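3. Preparação e carga da mochila Cirillo 50

Esta secção aplica-se à mochila de viagem Cirillo 50 da Ratness, com armação interna e sistema dorsal regulável Loline. Para a capa de chuva, ver a secção 5. Para os limites de bagagem de cabina, consultar a transportadora antes da partida; com o tampo estendido, a mochila mede 78 cm de altura e deve ser despachada no porão.

3.1 Antes da primeira utilização

1. Retirar a mochila do saco de transporte e abrir todos os fechos.
2. Remover o cartão de enchimento do compartimento principal e a película das fivelas.
3. Confirmar que as varetas da armação estão introduzidas até ao fundo das mangas. As extremidades ficam cobertas pela aba de tecido.
4. Desapertar por completo as alças, o cinto lombar e as fitas de compressão.
5. Verificar se a etiqueta com o número de série está legível. O número é pedido em qualquer reclamação de garantia.

Nota: as varetas vêm pré-curvadas de fábrica. Não dobrar à mão.

3.2 Divisão do compartimento principal

O compartimento principal está dividido em zona inferior, zona central e zona superior. A zona inferior tem acesso próprio pelo fecho frontal e destina-se a volumes compressíveis. O divisor entre a zona inferior e a central prende com colchetes e pode ser retirado quando se transporta um saco-cama comprido. 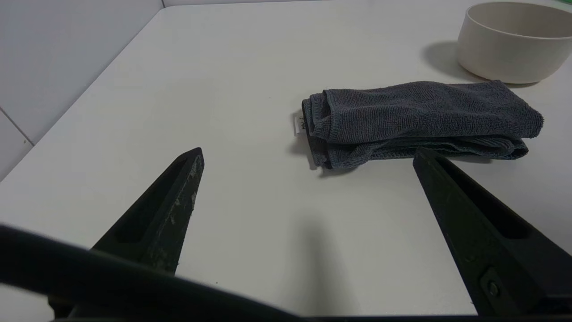
A zona central recebe a carga mais densa, encostada às costas e à altura das omoplatas. Entre essa carga e o painel dorsal deve existir uma camada de material macio e plano, sem arestas nem fivelas. Uma toalha de microfibra cinzento-escura, dobrada em várias camadas até formar um retângulo, cumpre essa função; a dobra arredondada fica virada para baixo e a etiqueta de cuidados, que sai por um dos lados, é recolhida para dentro. Não utilizar casacos com fecho metálico como camada de separação. A superfície da camada deve cobrir as duas varetas em toda a largura.

3.3 Sequência de carga

1. Pousar a mochila na horizontal, com o painel dorsal para baixo, sobre uma superfície plana e limpa.
2. Colocar na zona inferior o saco-cama ou a roupa de noite. Fechar o divisor.
3. Estender a camada de separação na zona central.
4. Colocar os artigos pesados sobre a camada de separação, junto ao eixo da mochila.
5. Preencher os espaços laterais com roupa enrolada. Não deixar cavidades junto às costuras.
6. Colocar na zona superior o impermeável, a bolsa de primeiros socorros e os artigos de uso diário.
7. Fechar o cordão do colarinho e baixar o tampo.

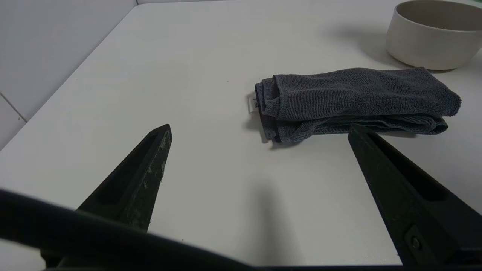 8. Apertar as fitas de compressão laterais, primeiro as inferiores e depois as superiores, com a mesma tensão de ambos os lados.
9. Recolher as pontas das fitas nos elásticos. Uma ponta solta pode prender-se nos tapetes de bagagem.

Cuidado: não exceder a carga máxima indicada na etiqueta interior. Para percursos a pé de dia inteiro, a Ratness recomenda cerca de 10 kg como carga de trabalho.

3.4 Ajuste do sistema dorsal Loline

O ajuste faz-se com a mochila carregada e, de preferência, com a ajuda de outra pessoa.

1. Colocar a mochila às costas com as alças soltas.
2. Posicionar o cinto lombar sobre o topo dos ossos da bacia e fechar a fivela. Apertar até o cinto suportar a maior parte do peso.
3. Puxar as alças para baixo e para trás, sem levantar o cinto.
4. Pedir à segunda pessoa que verifique o ponto de fixação das alças. Deve ficar ligeiramente abaixo da vértebra saliente na base do pescoço.
5. Se o ponto estiver alto ou baixo, retirar a mochila, abrir a aba Loline e deslocar o suporte para a ranhura seguinte.
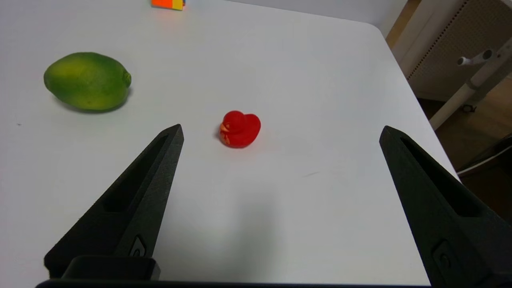

6. Fechar a aba e pressionar em toda a extensão. Uma aba mal fechada desliza sob carga.
7. Voltar a colocar a mochila e repetir os passos 2 a 4.
8. Regular as fitas estabilizadoras dos ombros. Em terreno plano podem ficar mais folgadas; em descida, apertar.
9. Fechar a fita peitoral por último, sem restringir a respiração.

Nota: a posição do suporte deve ser registada no cartão incluído na bolsa do tampo, sobretudo se a mochila for partilhada entre viajantes.

3.5 Artigos rígidos e frágeis

Loiça, jogos e outros objetos rígidos viajam no interior da zona central, afastados do painel dorsal e do tecido exterior. As peças côncavas devem ser enchidas com meias ou roupa interior e envolvidas em tecido. Os objetos pequenos com cantos vão numa bolsa fechada. Não transportar cerâmica nos bolsos laterais.
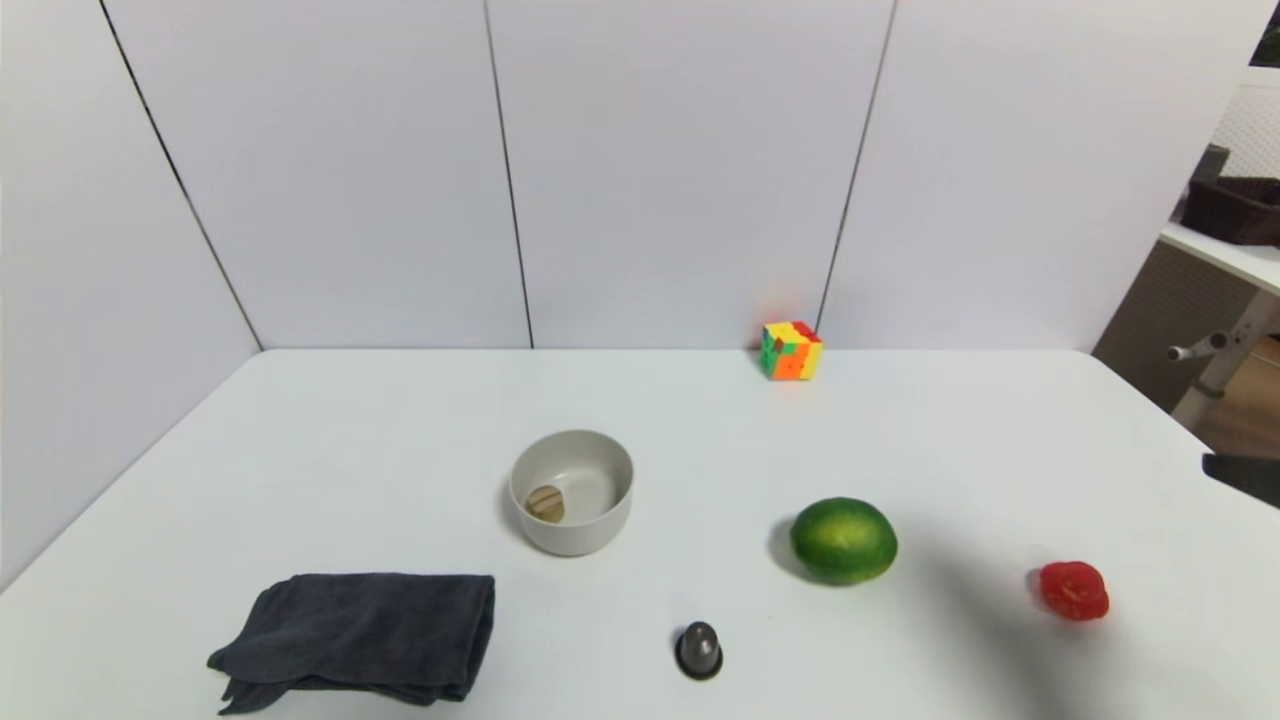
Fig. 4 – Artigos rígidos: taça redonda cinzento-clara e cubo multicolor.

Cuidado: os artigos de vidro não estão cobertos pela garantia da mochila, mesmo quando acondicionados segundo esta secção.

3.6 Organizador Privar (opcional)

1. Abrir o fecho interior do tampo e localizar as argolas.
2. Prender os mosquetões do organizador Privar às argolas, com a face transparente virada para cima.
3. Guardar documentos e cartões no bolso posterior do organizador.
4. Fechar o tampo e confirmar que o organizador não fica preso no fecho.

O organizador é resistente a salpicos, mas não é estanque. Em travessias de barco, usar um saco estanque adicional.

Texto técnico: Carmela Gatti. Revisão de outubro.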